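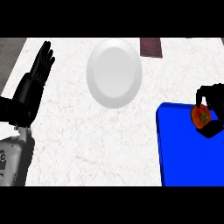
Category: Project Reports / Simulation

Progress report to Kalico, March 2023

In this period the Staltstead team has continued to collect demonstrations for the two-arm kitchen tasks. All of them were made in simulation. The plan asks for 3000 accepted episodes by the end of September.

The tomato and plate task is now the main one. One hand holds the tomato above the blue cutting board, and the other hand stays open and free. We recorded 49 episodes in the first test and had to reject 20 of them, mostly for a late grasp. After this we changed the hand control settings in Hyun, and each operator now works 45 minutes before a break.

The remaining difficulty is storage. The files are larger than we have foreseen, and the transfer to Prudomgate is slow. We ask for your decision on the second disk server.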